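Carero brings new terrazzo wall panels and marble-look floor to small rooms

SAVBRIDGE, September – Carero, the maker of surface panels for the home, presents today its new collection for small rooms. The collection has the name Jekiswood and is made for laundry corners, folding rooms, closets and other places where the family clothes are sorted and put away.

Many homes have such a corner, and very often it is the last one to be decorated. Carero has worked for 9 months with the design studio Vandenberghe to make a panel that is cheerful to look at and simple to wipe clean. The result is a terrazzo pattern with a white background and irregular chips in black, mustard yellow, pale pink and light gray. Many of the black chips have very small white specks inside, a detail that the studio wished to keep from the first drawing.

"We wanted that folding the shirts on a Sunday evening becomes a little more pleasant," the company states. "A small room deserves the same attention as a big one."

The panels are sold in a width of 104 cm and can be put on three walls of a niche without cutting the pattern in a visible way. The seams in the corners are covered with gray metal posts, which are included in every set. For the floor, Carero offers a light gray marble pattern with veins in darker gray and brown. It is quiet enough to stay together with the busy walls, and a colored garment is easy to find on it.

The collection was shown first to 144 retailers at the company's showroom in Savbridge. Visitors could see the walls and the floor together with everyday things, such as a blue shirt with red and white parts and a small flower toy with yellow petals.

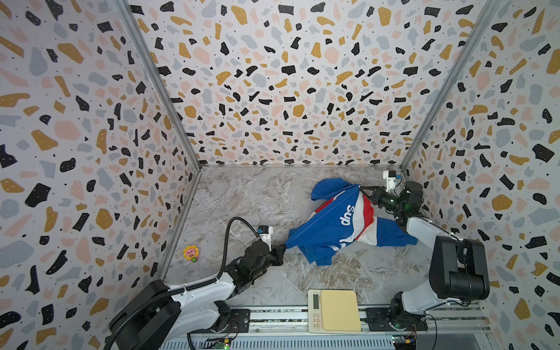

Availability and price

The Jekiswood collection is available from the end of September in selected home stores and directly from Carero. A complete set for three walls, with corner posts and floor, costs 900 dollars. Samples of the wall panel and of the floor can be ordered free of charge.

About Carero

Carero produces wall and floor surfaces for private homes. The company has its office, its workshop and its showroom in Savbridge.

Press contact: Carero press office, Savbridge. Pictures in print quality are sent on request.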